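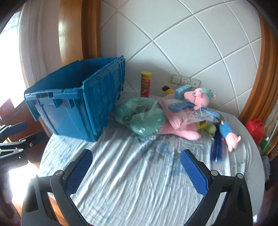

Okay, I have to talk about the Zostdale finale, and yes, I know I promised last week I was done with this show! (I lasted 274 minutes, if you count the reunion.)

So the two leads walked the carpet in Zurkwood on 10/13/26 and would not stand next to each other. Not once! They came in through separate doors, posed with separate publicists, and then she left before the screening even started. By midnight the fan forum had 2,000 new posts, and I read way more of them than I'd like to admit.

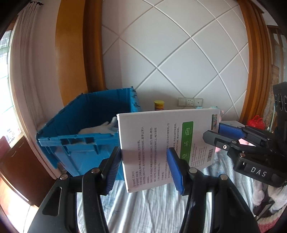

My guess is that the breakup was over months ago and they were both holding off on saying so until the last episode aired. She'd already dropped his name from her bio back in January, and a bunch of you wrote in about it at the time. I said you were reading too much into it. Sorry!

Anyway, the Mader spin-off is still happening, with just her this time. Tickets for the live taping at the Menon theater go up next month, 400 seats, and I'll be at my laptop with a coffee and two browsers open. If you get in, email me and we'll find each other in line.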